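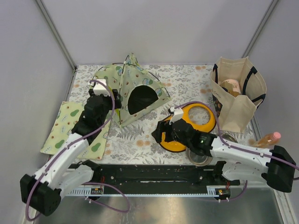

The Prevari is Coletton's two-arm tabletop kit: a pair of small arms on a shared black rail, one gripper each, a controller, a power supply and a software package that records and plays back motions. I bought ours through Vidal in January at the regular price. It does most of what the product page claims, and for the first weeks I would have given it a good mark. The problem is the gripper wiring. Each gripper is fed by a single purple cable that leaves a small white connector at the wrist and runs back along the outside of the arm. The cable on the left arm hangs in a loose curve below the long white link, and that slack is the factory length. Most of this review deals with what it leads to.

Assembly and setup

The rail arrives in one piece with the gear rack already fixed to its front edge. The arms bolt down through pre-tapped holes. Coletton supplies the right hex keys and too few spare screws. Assembly took an afternoon, most of it spent squaring the two bases to each other. The manual gives a tolerance for this and no method for measuring it. I used a steel rule and a machinist's square and got acceptable results.

Calibration is done from the software, one arm at a time. Each arm moves to a set of poses and asks you to confirm them. The routine is slow but clear, and it only has to be repeated if a base is moved.

Motion quality

Playback is smooth at low and medium speed. At the highest setting both arms overshoot slightly on short moves and settle with a visible wobble, so I stopped using it. The grippers handle light household objects well. The finger pads hold fabric, cardboard and thin plastic without marking them. Flat objects lying flush on the table are difficult, as they are for most two-finger grippers in this class.

Coordination between the arms is better than I expected. Handing an object from one to the other works reliably once the poses are taught with care, and the software will refuse a move that would bring the two wrists too close together. It knows nothing about the cables, however. They don't appear in the collision model at all.

The fault

The left gripper began to drop out in the third week. A dropout looks like this: the arm carries on with its motion, the gripper stops responding, and the fingers go slack. Whatever was in them falls. The controller logs a communication error on that channel and then, a moment later, restores it. The arm never stops. If the gripper was told to close during the gap, it closes when the link returns, wherever the arm happens to be by then.

I treat that last behaviour as a safety matter. With a soft object in the fingers the result is a mess on the table. With a hand in reach, the result is an unannounced pinch. Finger force on the Prevari is low, and nothing worse than a surprise came of it in our case, but a gripper that acts on an old command after losing contact is a design error. It should come back open-loop and idle, and wait for a fresh instruction.

To find out how often it happened, I ran one fixed motion on repeat: reach across the body, close, lift, return. In 238 cycles the left gripper dropped out 19 times. Every dropout fell in the same part of the motion, where the wrist is turned well inward and the arm is close to full reach. The right arm, running the mirrored motion, gave none.

Cause

Celeste Urrutia helped me trace it. We swapped the cables between arms and the fault moved with the cable. We then flexed the suspect cable by hand with a meter across it and found an intermittent break on one conductor, close to the wrist end, just behind the connector shell. There is no strain relief at that point. The cable leaves the connector and goes straight into a bend, and every time the wrist rotates, the weight of the slack pulls on the same short section.

I don't think ours was a bad unit. The geometry makes the failure a question of time, and the left cable had simply seen more wrist rotation than the right, given the tasks we had been teaching it. The slack is needed, since the arm can't reach its full range without it, but it should be carried by clips on the link so that the connector isn't supporting it.

The repair

Vidal replaced the cable under warranty. The new one was identical, which fixes the symptom and leaves the cause in place. Before fitting it I made three changes:

A short length of Husska spiral wrap at the wrist end, to widen the bend.

An adhesive clip on the link just behind the wrist, so that the pull lands on the clip.

A limit in the software on inward wrist rotation, a little short of the mechanical stop.

The last of these costs some reach at the far corners of the table. I consider it a fair trade. The fixed motion has been run again with the modified cable and has logged no errors on that channel so far. I would want several more months before calling it solved.

Support

Ikechukwu Abubakar at Vidal answered promptly and didn't argue about the claim. He asked for the log file and the meter readings and passed both to Coletton. Coletton's reply acknowledged the wiring fault and said nothing about the delayed gripper command. I asked again and was told it had been "noted for a future release". The release notes for the next firmware update made no mention of it -- and the behaviour is still there, as I confirmed by unplugging the connector mid-motion and plugging it back in.

The emergency stop, I should add, works correctly. It cuts both arms and both grippers, and a queued command doesn't survive it. Keep it within reach, and press it before putting a hand anywhere near the fingers after a communication error, even one that has cleared.

Verdict

Mechanically sound, easy to teach, reasonable value for a two-arm kit. The cabling is underdesigned and the controller's handling of a lost gripper link is wrong. Owners who can add their own strain relief and who read their logs will get good use from it. I would not put it in front of students or the public until the firmware is changed. Three out of five.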